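29 Apr 2022

I have kept a rain gauge on the same fence post in Endale since the spring of 2000, and I would like to say a few kind words for it while people are still willing to listen to a man talk about his rain gauge.

You see, everybody I know now gets their weather from a phone. My daughter does, my neighbors do, and I do too when I'm standing in the grocery store parking lot wondering if I left the truck windows down. The phone is handy and I'm not giving mine back! But the phone has one number for Endale, and that number comes from the airfield over at Sternwood, on the far side of the ridge, where the rain behaves like it belongs to a different state.

Last July we had a storm that I still bring up at supper (my wife would like me to stop). The sky went the color of an old skillet, the gutters gave up inside of ten minutes, and when I walked out in my boots afterward there were more than 2 inches in the tube. Sternwood reported a trace. A trace! Kenneth Forsyth, who farms the low ground down by Miltemance, had water standing in his beans for days, and as far as the official record goes it hardly sprinkled on him. 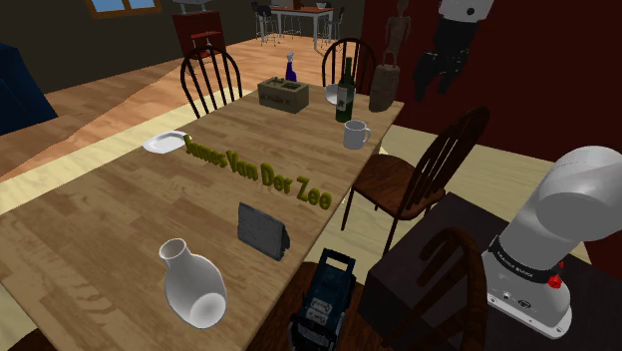

Now, I don't blame the airfield. It measures what falls on the airfield, and it does that very well. What bothers me is how easily we let one spot speak for a whole county, and then plan our culverts and our planting by it. A storm can be narrow enough to soak one side of a road, and the only way to catch that is to have a lot of people on a lot of roads writing things down.

So I think the county ought to hand out gauges, plain plastic ones, to any household that will promise to read one every morning. Put the readings on a page where folks can see them, blanks and smudges and all. There will be mistakes. I once logged 72 hundredths that was mostly the lawn sprinkler, and I had to go back and cross it out.

Kenneth says he'd take two, one for each end of the bean field.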